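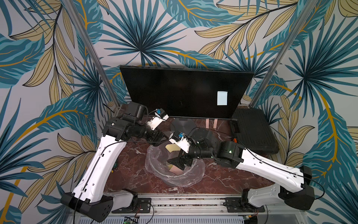

Can the Masthorpe bench kit handle plastic film and bags without custom fingers?

Within limits. The stock fingers will hold film reliably once they have a fold to close on. A flat, tight sheet is still a problem, and so is anything where the bag has to be opened before it can be reached into.

Threads > Killian Vasseur > Bench automation > Masthorpe two-arm kit

November 13, 2021. Notes on the Masthorpe kit after nine weeks of use. I paid the standard rental rate and have no arrangement with Masthorpe. I do small-parts handling and packing trials for a living, so my interest is in whether it will do dull tabletop work with ordinary objects.

What you get: two arms on a common aluminum rail, grippers, cameras, the control computer and a license for Bretasum, the software that records demonstrations and trains from them. The rental is $3000 a month. Shipping is extra, and so is the return crate, which I would have liked to see on the quote.

Assembly took an afternoon. The rail goes down first, then the bases, then the cables. The manual covers the bases well and the cables badly. The drawing for the power run shows an older connector. I emailed Chevalier, the dealer, and had a corrected drawing the next morning.

Route the wrist camera cables with the arms at full extension. I did mine folded, as drawn, and pulled a plug out on the first long reach. No damage. The clips can be moved by hand.

Calibration is a guided routine in Bretasum. You move each arm through a set of poses and confirm them on screen. It tells you when a pose is rejected but leaves you to work out which joint was the trouble. On the second attempt I went slower and it passed.

Teaching is by demonstration. You drive the arms through the task, the software stores the motion along with the camera views, and you repeat until you have enough. Masthorpe suggests 100 demonstrations per task as a starting point. For rigid objects on a plain surface I needed fewer. For anything soft I needed more, and I am still adding to the set for bags.

The surface matters more than the sales sheet lets on. A busy pattern under the work costs you demonstrations. So do reflections. If you are going to train on a stone-look top with a lot of veining, train on it from the start and vary the lighting while you do. I trained a first version on gray board, moved it, and it reached for places where there was no object.

Rigid pick and place: good. Small tools, cases, discs and blocks were all fine after a short session. Approach speed is conservative by default. Leave it there for the first week.

Flat items in a clear bag: fair. The bag crumples differently each time and the highlights move with it. The arm will usually get hold of the bag. Getting hold of one piece inside the bag is a separate task and should be recorded as one. I mixed the two in an early set and had to throw the set away.

Paper into and out of a lined bin: better than I expected on the way in, uneven on the way out. Sticky notes are a decent test object. They are light, they curl, they come in strong colors, and a missed grasp does no harm.

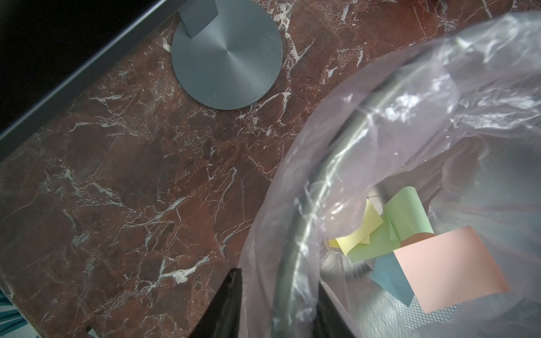 The main failure on the way out is the liner. The fingers close on paper and film together, the arm lifts, and the liner comes up over the rim. Bretasum logs this as a completed grasp, and by its own rule it is one – the fingers closed on something and stayed closed. You have to mark these by hand or they go into training as good examples.

There is a review screen for that. It works, though it is slow. Each recording loads in full before you can scrub through it, and there is no way to tag a group of them at once. I asked about bulk tagging and was told it is planned for March. I would not rent on the strength of that.

Curled notes are easier than flat ones. A curl gives the fingers an edge with room under it. A note lying flat on another note is the worst case, and my results there are poor enough that I won't quote a rate. More data might help. Thinner fingertips would probably help sooner.

On fingertips: Nulgate sells a narrow set that fits the Masthorpe mount. They bolt straight on. You do lose some grip on heavier objects, and you have to redo the demonstrations made with the stock set. Reusing the old recordings was the first thing I tried. The offsets are close, but not close enough for paper.

Wrist view versus overhead view. For picking out of a container the wrist view does most of the work, and it needs the fingertips in the picture so the model can relate them to the rim. Check this before recording. If the mount has slipped and the tips are out of view, tighten it and start the set again.

Two arms or one? For plain picking, one arm is enough and the other mostly has to be kept out of the way. For bags you want both – one to hold the film, one to reach. Coordinated motion is supported, but it is the least finished part of the software. Arms that come too close to each other will stop and wait for a manual release.

Noise is low. Heat at the bases is noticeable after a long session and has caused no faults here. The emergency stop is a proper latching button on a long lead. I'd mount it at the front edge, where either hand can get to it.

Support is Chevalier by email in working hours. Replies have been prompt and written by someone who has used the kit. Software questions are passed on to the Bretasum people and those take longer. There is no phone line at this rental tier.

Things I would change, in order: bulk tagging, a cable drawing that matches the parts, calibration messages that name the joint, and a narrow fingertip set in the box.

Who should rent it: anyone who has a defined tabletop task, can spare a person to record demonstrations, and wants a result before buying hardware. If your task is mostly thin film, ask Chevalier for a trial on your own material first. They agreed to one for me, at roughly half a day, and did not charge for it.

I'm keeping mine for another month to finish the bag set with the Nulgate tips. Same bin, same liners, new recordings throughout. I will add the pick-out rate to this thread when I have one I trust.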